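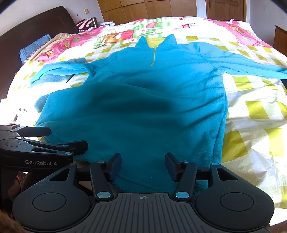 Blue fleece on the quilt, yellow zipper

Forum > Pop and Rock > Bands of the Eighties and Nineties

Topic: Whitlock – which version of "Harbor Lights" is on the reissue?

hooman_j
Hello everybody. I bought the Whitlock reissue on the Dekgate label last Friday and I am a little confused. The sleeve says "Harbor Lights (single version)", but what I hear is the album version, with the long piano at the start. On my old 7 inch the song begins directly with the drums. Does somebody else have this CD and can compare?

Please excuse my English, I learned a big part of it from song lyrics.

veleck_fan
I have the same CD and I think it is the single version. The piano was on both. You are maybe remembering the radio edit, the one they cut for the stations.

hooman_j
I don't believe so. My 7 inch is on the table next to me, and there is no piano on it. It is the Portuguese pressing, if this is important.

MadalenaC
It is important! The Portuguese pressing was different from the others. My older brother had it and we played it until the B-side was almost gray. It starts with drums and the singer comes in very early. I always thought this was the normal version, and then I heard the album at a friend's house and was disappointed.

By the way, the B-side "Zostano" is also missing from the reissue. For me this is the bigger problem.

nuala.daly
Zostano is a weak song and I don't miss it. There, I said it.

The liner notes have a paragraph by Ardalan Farahani, who mixed the album. He writes that the single was mixed again in November, after the label complained that the chorus came too late. So there should be two mixes at least. I can't tell from his text which one went to Portugal.

MadalenaC
Weak?? The guitar in the last minute of Zostano is the best thing they recorded. The album has 10 songs and I would give away four of them for this one.

veleck_fan
OK, I listened again with headphones. The piano is there, but the drums are louder than on the album, and the second verse has the extra backing voice. So it is not the album version. Maybe we are both a little bit right.

hooman_j
Thank you for checking. I also hear the backing voice now. Then it is a third version, and the sleeve is still wrong for my taste – "single version" should be the version from the single.

chiajung.liu
I wrote to Dekgate with the same question when the CD came out. They answered after a week that they used "the best available tape". I asked which tape, and to this I got no answer. They pressed only 4000 copies, so I don't expect a corrected edition.

If you want the version with the drums, look for the Veleck compilation, the one with the green cover. It is track 7. The sound is a bit thin, but it is the correct mix.

nuala.daly
The Veleck one was copied from vinyl, you can hear the clicks in the quiet part. I would not pay for it. People ask up to 60 euros now.

chiajung.liu
I paid much less, but it was years ago. The clicks don't disturb me.

hooman_j
For 60 I prefer to record my own 7 inch. Does anybody know if Zostano is on the Veleck too?

MadalenaC
Sadly no.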